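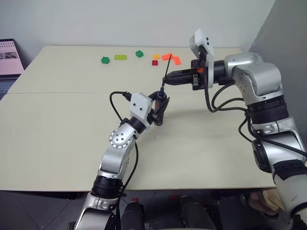 Sorting Toy Bricks at a Table: Notes on a Household Method

Posted in April by Keegan Kennedy

The bricks in this household came from three sources: my own childhood set, a mixed box purchased secondhand, and a steady trickle of birthday gifts. For several years they were kept together in one deep tub. Finding a particular piece meant emptying the tub onto the carpet, and the carpet kept a share of the pieces each time. In the winter I resolved to sort the collection properly. These notes record the method as it now stands.

The work surface

All sorting is carried out on a table. A pale, plain top is best. Dark green bricks, which disappeared completely against our old patterned cloth, stand out clearly on cream, and so do the red ones. A child can see the difference between a 2x2 and a 2x4 from the opposite side, and can reach over to take one without tipping anything.

I do not use trays with raised edges during the first pass. They encourage piling, and a pile must be sorted a second time. Bricks are set out in a loose row along the far side of the table, with some space between them, and the near side is left for handling. A row of this kind does not need to be straight. The lime-green 2x4 may lie lengthwise next to a dark green 2x2, and a small red brick may sit in front of a yellow-orange one. The purpose is only that each piece can be seen and taken up by itself.

Color or size

Opinion on this question is divided. My brother-in-law, Ehsan Chaudhry, stores everything by color and considers the matter closed. His shelves are handsome. I followed his system for one month and found that a drawer of green bricks is nearly as slow to search as the original tub. Shape is difficult to pick out when everything around it is the same color, whereas a red brick among mixed 2x2s is found at once.

We therefore sort by size first. The present divisions are as follows:

- 2x2 bricks, all colors
- 2x4 bricks, all colors
- Smaller bricks
- Plates and flat pieces
- Wheels, windows and anything with a hinge
- Undecided

The last category is the most heavily used. It is emptied at the end of each month, and I concede that part of its contents goes directly back in.

The two greens

The one exception concerns green. Our collection contains a dark green and a lime green, and my daughter regards the two as unrelated colors. She builds hedges from one and frogs from the other. After some discussion the 2x2 container was given a card divider, with dark green on the left. No other color has been granted this privilege, although a petition on behalf of yellow-orange has been received.

Washing

Secondhand bricks are washed before they join the rest. I use lukewarm water and a small amount of dish soap in a basin, with an old toothbrush for the undersides. They are spread on a towel overnight -- studs up first, then turned over before bed, as water collects in the hollow side. Pieces with stickers or metal axles are wiped with a damp cloth and kept out of the basin altogether.

Containers

The containers are shallow drawers with clear fronts, $59 for the cabinet. A deeper model was offered at $70 and was declined. Any drawer deeper than a hand becomes a small tub, with all the faults of the large one. Labels are drawn by hand and show the outline of the brick from above, so that a child who does not yet read can return pieces to the correct place.

Sessions

A sorting session in this house lasts half an hour, usually in the late afternoon. Longer sessions turn into building sessions. I no longer resist this, but I do ask that the row on the table be cleared before supper, and that half-built models be moved to the windowsill and not into the Undecided drawer. Compliance has been fair.

The original tub has been kept. It currently holds the wooden train track, which will require a method of its own.

Related posts

Wooden Train Track: A Preliminary Inventory
Repairing a Drawer Runner With Candle Wax
On Lending Jigsaw Puzzles
What We Kept From the Playroom
Card Dividers, Cut to Size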